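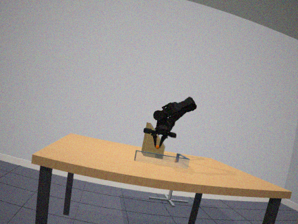

Figure 2. Plateau de bois clair dans une pièce à mur gris pâle ; un petit objet orange est tenu au-dessus de la table (image de synthèse).

3.2 Grain, tons clairs et jugement d'échelle

La question de l'échelle perçue nous a occupés bien plus longtemps que prévu, et c'est sans doute la partie la plus réjouissante de l'enquête Foletti. Les lecteurs de catalogues de mobilier estiment la longueur d'un plateau avec une aisance remarquable, même quand aucune cote n'est donnée. Encore faut-il savoir sur quoi ils s'appuient !

Nous avons soumis à 74 participants des planches imprimées tirées du fonds Cerach, qui réunit 2716 vues d'intérieurs. Chacun devait indiquer une longueur en centimètres, puis entourer au crayon la zone de l'image qui l'avait guidé. Les séances duraient quelque 35 minutes, pause comprise, et se tenaient dans la salle de lecture de Bañez, sous un éclairage constant.

Les zones entourées se concentrent sur le sol plus souvent que sur le meuble. Le carrelage, quand il est présent, fonctionne comme une règle graduée, y compris chez des participants qui déclarent ne pas l'avoir remarqué. Ce résultat prolonge de belle manière l'hypothèse Zancombe, formulée pour les parquets, et l'étend aux surfaces sombres, que l'on croyait peu lisibles.

L'effet du grain d'impression est plus surprenant encore. Un grain fin, réparti sur toute la page, ne dégrade pas les estimations ; il resserre même légèrement leur dispersion pour les bois clairs. Nous y voyons un indice de profondeur supplémentaire, mais l'interprétation reste ouverte pour les bois foncés, trop rares dans le fonds. La section 3.3 reprend ces données en séparant les tirages mats des tirages brillants.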